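Progress report on the refurbishment of the Kalthorpe community hall, kitchen corner and main room
Submitted to: the Dorkier Fund, small buildings program
Prepared by: Javiera Escobar, project coordinator
Aug 9, 2024

Dear colleagues,

With this report I inform you on the works which your grant made possible in the second period. The first report, sent in May, covered the roof and the electrical part. I will repeat from it only what is necessary to understand the present situation.

Work completed

The plumbing was the largest task of this period. The old supply pipe came in under the side entrance and passed below the floor of the storage room, where we could not reach it without lifting the boards. The contractor, Acuña, proposed to leave this pipe closed in its place and to bring a new one along the outside wall. We accepted the proposal. The new pipe has a shut-off valve at each end, and both valves are labeled. The work took 12 working days. In the plan we had written fewer days, but the first fittings delivered to us were of the wrong diameter and Acuña had to send them back.

The waste pipe under the counter was also replaced. The old one had almost no slope, and the water stayed in it. The users of the hall had complained about the smell for a long time, and in the last weeks we did not receive such a complaint.

The walls were washed, repaired where the plaster was weak, and painted white. We used the same white for the walls and for the pillars, so that we can make small corrections from one can of paint. The arches gave us more work than expected. Under the old paint we found that the moldings had been filled many times and had lost their line. The painter cleaned them by hand with a small scraper. It is slow work and I would like to mention it, as it does not appear as a separate line in the budget.

The window panels on the long side were taken out, cleaned and put back with new seals. Two of them could not be opened before. They open now, although one is still heavy and we have asked for it to be adjusted.

Use of the hall

In the period of this report the hall registered 173 visits. This number comes from the sign-in book at the entrance, so persons who did not sign are not included in it. During the plumbing work the hall was open only in the afternoon. The sewing group and the language course continued with a shorter schedule, and the cooking course was moved to the school in Jatthorpe until the water was connected again. The participants were patient with us, for which we are thankful.

The washing corner

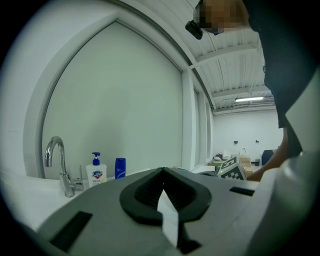

The sink was the point on which the users had the most opinions. In the first drawing it was placed in the middle of the long wall, but the cooking course asked us to keep it near the arch, where there is more free counter for putting down pots. We changed the drawing before the pipes were laid, so the change did not cost extra. The new faucet is a chrome one with a high curved neck, chosen so that a large pot can go under it, and it is operated with one small lever at the side of the base. For the moment the pump bottle of hand soap and a smaller blue bottle stand at the back of the counter against the wall. We would like to replace this with a fixed soap holder, and a small shelf for the other products. The price of both is included in the request for the next period.

Not finished yet

The storage is behind the plan. The cabinets were ordered but the supplier has moved the delivery one time already. Until they come, some things are kept on the tables, and the groups must move them when they need the place.

The lighting in the main room works well, but the fixtures on the far wall have not been checked by the electrician. He will do it together with the final inspection.

The instructions for use of the kitchen corner are written in draft. The cooking course has read them and asked for a shorter text about the shut-off valves.

Budget

The plumbing remained inside its budget line. The painting went over its line because of the moldings, and we ask for your permission to cover the difference from the reserve. The invoices from Acuña and from the painter are attached in annex 2, in the order of their payment.

Please send questions on the annex directly to me. The final report will follow after the cabinets are installed and the inspection is signed.

With kind regards,
Javiera Escobar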